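Home Cooks Wanted for the Stirnden Table

Sindivura is looking for people who cook at home, whether they've done it for fifty years or started last month, to join our fall season of shared recipe writing in Stirnden. If you've ever tried to get a recipe out of a grandmother who measures with her palm, you already understand the work better than you think.

The Stirnden Table began as a stack of index cards passed between neighbors on Latuheru Street, and it has grown a good deal since then (our shelf now holds 2,298 recipes, a surprising share of them for potato salad). What we've never had enough of is the everyday stuff. People send us their holiday cakes and their wedding stews, and we love them, but we'd dearly like to know what you make on a tired evening when there's half an onion left and everyone is hungry.

We have room for 20 participants this time. You'll meet in the upstairs kitchen at Zitby Hall for eight evening sessions starting in October, from 6:30 to 8:30, with tea on from six for anyone who likes to come early and chat. Each evening has a loose theme: soups, things on toast, what to do with greens, food for someone who's sick, and so on. You bring a dish you know by heart, and the rest of the group helps you get it down on paper so that a stranger could make it.

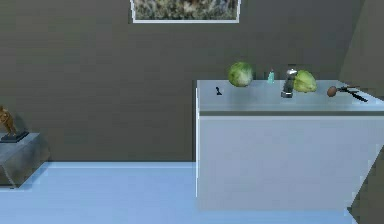 That part takes longer than you'd expect! Somebody will ask how hot "hot" is, and somebody else will want to know what happens if you only have the small pot, and before long you've remembered a step your aunt always did and you'd stopped noticing. We write it all down, read it back, and then another participant takes the recipe home and cooks from it before the next session. Their notes come back to you, and you get the last word on what goes in the final version.

You don't need any training, and you don't need to be a good writer or even a confident speller. We're happy to work with people whose first language isn't English, and recipes can be printed in two languages if you'd like yours to be. What we do ask is that you come to at least six of the sessions, cook two recipes by other people, and let us include at least one of your own in the next Stirnden Table booklet. Your recipe stays yours, and you choose whether your name goes with it.

Each participant receives $80 toward groceries, paid at the first session, along with two copies of the booklet when it's printed. The hall has an elevator and a step-free entrance on the parking lot side. Children over ten are welcome with a grown-up, and they tend to be our toughest testers.

To apply, send us a short note telling us what you cook most often and who you usually cook it for. Half a page is plenty, and handwriting is fine. You can leave it at the front desk at Zitby Hall, in the blue envelope marked Sindivura, or ask at the desk for a paper form if you'd prefer one. Please include a phone number and tell us about any food allergies. We'll call everyone back before the end of September, including the folks we can't fit in this season, who go to the top of the list for spring.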